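Our Day Out at the Plarville Games Fair

We had been promising ourselves a trip to the Plarville Games Fair for longer than I care to admit, and this March we finally got round to it. The train was full of people in homemade capes, so finding the right hall once we arrived was easy enough (we just followed the capes). We were through the doors well before lunch with a paper map, two cheese rolls and no real plan.
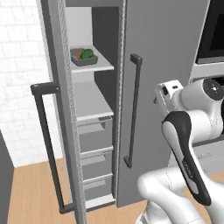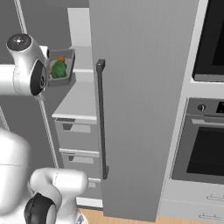
The fair fills both floors of the old corn exchange, with the new things downstairs and the old things upstairs, and if you are anything like me you will make for the stairs straight away. The retro floor is run by the Plandville collectors' club, who bring their own machines and let you play on nearly all of them. Their leaflet says they had 1130 cartridges on the shelves this year, and I could well believe it! You pick a box, take it to one of the members, and they plug it in for you and stay for a chat if they like your choice. I asked for a side-scrolling racing game I had as a child and was told, very kindly, that it was dreadful. It was, too. I played it for half an hour and would have gone on longer if a boy of about nine hadn't been standing behind me sighing.

The televisions up there are all the big heavy sort with curved glass, and the room has that warm dusty smell they give off once they've been on all morning. The chairs are less of a treat. Bring a cushion.

Downstairs is louder and brighter and a good deal more crowded. The longest queue was for Flosilau, a small studio who had a demo of their island game, the one where you look after a lighthouse and the weather keeps undoing your work. We waited forty minutes for a turn of 15 minutes, and I spent the first few of mine walking into the sea. I do think it's lovely, though. The rain sounds beautiful through headphones and there is a goat. They wouldn't be drawn on when it will be out, but they did give us each a badge with the goat on it, and mine is now on my work bag.

Leitão had the stand next to the café and were showing their handheld, which comes in cream or a sort of mossy green. It sits nicely in the hand, with proper clicky buttons, and I'd have bought one there and then if they had been selling them. I found the screen a little dim under the hall lights, and my other half (who has bigger hands than I do) thought the shoulder buttons were set too close in. Worth a try if you see them at another show.

We stopped for tea after that. The café is small and runs out of everything hot by two, so go early or do as we did and bring your rolls with you.

The afternoon was the high score contest, held on the stage at the far end, on a falling-blocks game the Plandville club had set up on a big screen. Anybody could put their name down. I managed 771 points, which got me a polite clap, and the winner was so far past 1000 that the people near us had stopped eating their crisps to watch. She won a framed poster and a very large tin of toffees and shared the toffees out along the front row, where we happened to be sitting.

A few practical bits for next year. The car park behind the hall was full when we walked past it, and the train is only a short stroll away. There is a cloakroom, but it takes coins only. The quiet room on the upper landing is a real blessing if you have little ones with you, or if you have simply had enough of beeping for a while. Second-hand stalls start packing up before the contest ends, so buy what you've had your eye on beforehand. I went back for a boxed fishing game and the table had gone.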